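**Ticket 328: Label printer at Sestitz drops off the network**

Status: open, workaround in place
Opened: Sun 29 July
Device: Kevurix label printer, packing counter
Site: Sestitz (Hirkent wholesale maps and stationery)

**Problem as reported**

Printer goes offline after sitting idle. Jobs sent from the order screen stay in the queue with "waiting for device." Power cycling brings it back. Staff say it happened twice before lunch and once after. Wired computers on the same counter are fine.

**Checked first**

- Paper and ribbon OK. Self-test label prints clean.
- Printer is on Wi-Fi, not cable. The cable run to that counter was never finished after the February move.
- Signal at the printer is good. Laptop held next to it stayed connected the whole visit.
- Router log shows the printer leaving after 11 minutes idle. Same interval each time I let it sit.

Sleep timer on the printer was set to 10 minutes, so that looked like the answer. Turned sleep off, saved, restarted. It still dropped. Went back into the menu and the timer was on again. The setting does not survive a restart on this firmware.

Set it again and did not restart. Printer stayed up for 2 hours with no jobs sent, then printed on the first try. So the sleep timer is the cause of the drop, and the failure to save is a separate fault.

**Address conflict**

While in the router I found the printer and the old card reader both listed under the same reserved address. The card reader is unplugged and in a drawer, so it isn't causing this, but it would have caught somebody later. Removed the old entry. Printer keeps its address.

Spooler on the order computer had stale jobs in it. Cleared them after checking with the counter that the orders had already gone out. If old labels start printing by themselves, that queue is the place to look.

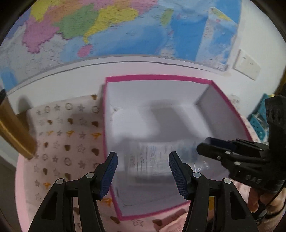
*Sestitz, pink table along the wall with the map.*

**Firmware**

Current version is one behind. Release notes for the newer one mention "settings retention" and not much else. Update over Wi-Fi failed 3 times, always at the transfer step. Did not push it further — a half-written update would leave the counter with no printer at all. Needs to be done over USB. The port takes the square type of cable and there isn't one on site.

**Workaround for staff**

1. Leave the printer on overnight.
2. If it has been switched off, open Menu > Power > Sleep and set it to Off.
3. Do not restart after changing it.
4. If jobs are stuck, pause and resume the queue before sending anything again. Sending again gives duplicate labels.

Printed copy of these steps left at the counter.

**To do**

- Bring USB cable and update firmware.
- Retest the sleep setting after a full power off.
- Ask Schwerdtfeger for a price on finishing the cable run. Their February quote covered the back office only.
- Take the card reader off the asset list.

Ticket stays open until the firmware is done. Priority lowered from high to normal.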